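January, late. Up since 5, heater in the quarantine tank clicked off again. Wira is the new one, supposed to be the good one. Hmm.

Pond first. Ice at the Grernmont end, thin, left the hole open with the pan of warm water like Zerrin Keskin showed me. No banging on it. Koi all down at the bottom, barely moving, no food for them till it warms up. Pump moved up to the shelf so it doesnt stir the deep water.

Then the tank. Two fantails in there, the small one still clamped, fins a bit better than last week I think. Swapped out a quarter of the water, dechlorinator in, temp matched. Salt topped up only for what I took out. Must write the dose on the lid, keep forgeting.

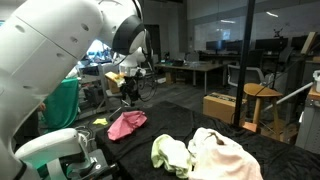 Why is the small one still hanging at the top in the mornings? Low oxygen overnight, most likely, so the air stone goes back in and stays on till he's off the salt.

Called Maeve Ó Dubhghaill re the pond liner. She paid 582 for hers, delivered. Quote from Kozan came in at 1,147, same size near enough. Will ask again when I'm less tired. Skoria filter pads still not here.

Test kit: ammonia zero, nitrite a trace. Didn't like the trace. Another small change tonight, half the food, check again before bed. Need batteries. And a bucket with a lid.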